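Why does everything have a home?

Have you ever looked for one small thing and found nine other things first? Me too! Last May I spent 50 minutes hunting for a pencil sharpener, and I was grumpy for 10 of them (okay, maybe more).

I'm going to let you in on how I tidy a table, and it all starts with a word you already know: containers. A container is anything that holds other things. Boxes, bowls, trays, cups and even your pockets are containers. Your pockets may be full of crumbs, but they still count!

Different shapes are good at different jobs. A box has tall sides, so you can pile things in and they won't tumble out. The trouble is that whatever went in first ends up at the bottom, where you can't see it. A tray has low sides, so everything stays in view and you can grab what you want fast. Bowls are round, and round is lovely for little things like beads or buttons, because your fingers can scoop them up without getting stuck in a corner.

Now try sorting. First I push all the small stuff together in a bunch. Then I pick one rule. My rule might be color (all the red things together) or size, or what I use every day. Any rule works as long as you stick to it until you're done.

A wooden box, a pink tray and a pale blue bowl give you three homes to choose from, and the little things bunched between the box and the tray still need one. Which would you put the red ones in?
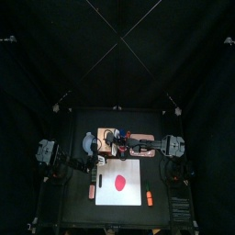

Muammer Altıntaş wrote to me that he always does the biggest things first, then the bowls, and leaves the tiny bits for last, and that if a thing won't fit your rule you should start a "don't know yet" pile and come back to it after a snack. I tried it, and my pile had 8 things in it. One was the pencil sharpener!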